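3. Pattern, repeat and the household eye

3.1 What people mean when they say a pattern is "busy"

The word "busy" turns up in our interviews more often than any other term of judgement, and it is used with great confidence by people who cannot say what it means. A curtain is busy. A carpet is very busy. A tablecloth belonging to a sister-in-law is, in one transcript from Stoltstead, "busy in a way that's meant". Earlier writers on domestic textiles have tended to treat the word as a plain synonym for dense, on the grounds that a dense pattern has more in it. Our informants do not bear this out. Several of them lived quite happily with small, crowded florals and called them restful, while a wide chevron with very little in it was sent back to the shop.

Brevidov's account is the one most often cited here, and it deserves a fair hearing before we disagree with it. On this view a pattern becomes tiring when the eye can find the repeat but cannot settle on where it begins. Wallpaper with an obvious start and finish to each unit is dull but bearable. Wallpaper whose repeat is hidden altogether is simply texture. The trouble lies between the two, and Brevidov gives it a name, the "hunting zone", which has been quoted a good deal more than it has been tested.

We had hoped to test it. The Ilden survey, on which this section rests, asked householders to show us the fabric in their home that they had owned longest and the one they most regretted. In practice these were often the same fabric. We then asked them to trace one repeat with a finger. Most did so at once, and most were wrong, in the sense that the unit they traced did not match up with its neighbours. When told this they were rarely troubled. One man traced a second, quite different unit and said that it must be that one, then.

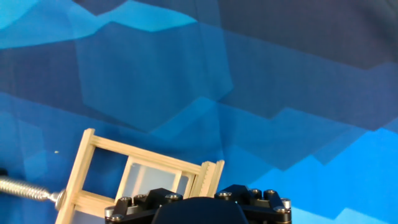 Angular patterns gave a further difficulty. With a floral there is at least a flower, and people will start from the flower. With a print made only of shaded polygons there is no such landmark, and the finger tends to follow whichever edge has the strongest change of tone (Figure 2). Informants spoke of these prints in terms of direction: the pattern "goes across", or "climbs", or "wants to go off the side". Nobody spoke of petals, naturally, but neither did they speak of triangles or squares, although geometry teachers were well represented in the sample. Shape seems to matter less than travel.

Figure 2. Printed fabric with angular, overlapping polygons in several blues, arranged in stepped bands.

The point about colour is related. It is commonly said in the trade that a single-colour scheme will calm any pattern down, and a good many unsold bolts have been dyed on the strength of it. Among our informants the effect was weaker than the saying suggests. A print kept to one colour was called calm when its shades were close together. When they ran from very pale to very dark it was called busy again, and in two cases "busy but matching", a category we had not foreseen and have since come to find useful.

Folds spoil everything, of course. Laboratory work on pattern is almost always done with flat samples, lit evenly and viewed by undergraduates. Cloth in a house hangs, sags, gets sat on and is folded in a cupboard for much of its life. A crease puts a line into the design that no designer drew, and shifts the shading on either side of it. We asked informants whether they noticed. They noticed creases in other people's houses.

3.2 A note on the mathematical literature

Readers may expect some mention of tilings at this point, and a reviewer of an earlier draft certainly did. It was suggested that the section would gain from a link to the tradition of combinatorial geometry associated with Erdős. We have read what we could of that literature and admire it. It is not, however, a literature with much interest in soft furnishings, and we have not been able to make it take one. The number of ways in which a plane may be divided is a separate matter from the number of ways in which a person can be annoyed by a duvet cover.

What we do borrow is the habit of asking for the smallest case. The follow-up study begins with plain stripes in 4 widths, shown first flat and then hung, and adds angles only after the stripes have been judged.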